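How many takes of opening a tool case before training?

We're recording a two-armed robot opening a zipped tool case and taking hold of what's inside. It is steered by hand for every take. So far I have 17 good ones from our room at Lakden.

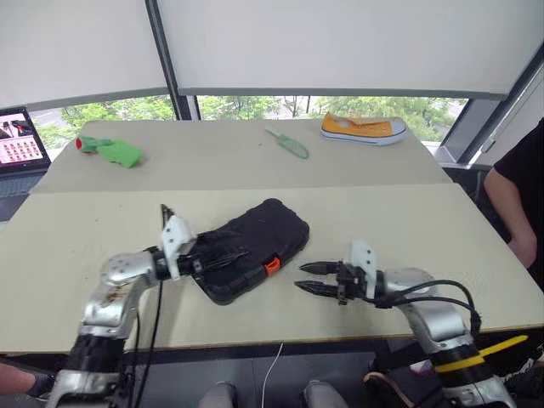

My worry is that every take begins with the case in nearly the same place. Should I carry on to 100 like this, or start moving things now? I've kept opening the case and picking the tool as separate tasks.

Answers

Move things now. When we did drawers at Prurnura the first policy only worked from one starting spot, and we threw most of it away in December. What I'd do:

1. Turn the case a bit between takes, and write down which way it faces.

2. Keep failed grasps in their own folder — don't delete them. Label the tool you were going for, screwdriver or tape, before the take starts.
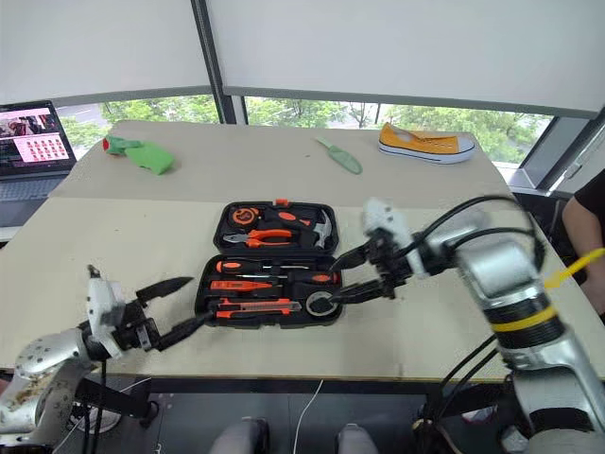

3. Leave the other stuff on the table, but shuffle it every 4 takes or so. Train early on what you have, then see where it misses.

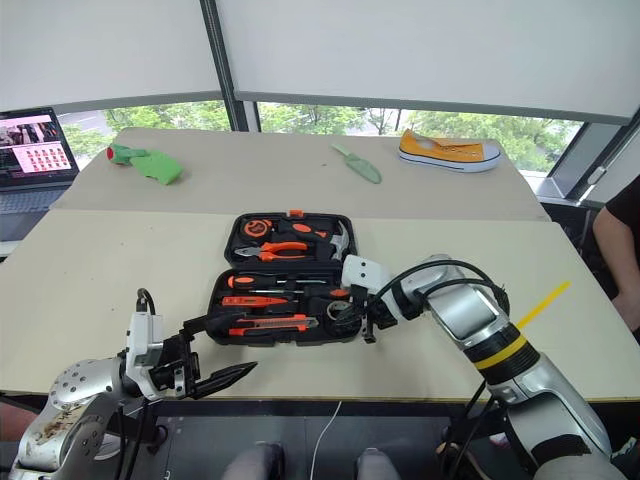 Alhassan: I'd do the opening on its own first. Zips are much harder than picking. Can't help with numbers, sorry.

Related questions
Labelling failed grasps
Plokivitz recorder drops the last 3 seconds
Two arms or one for zips?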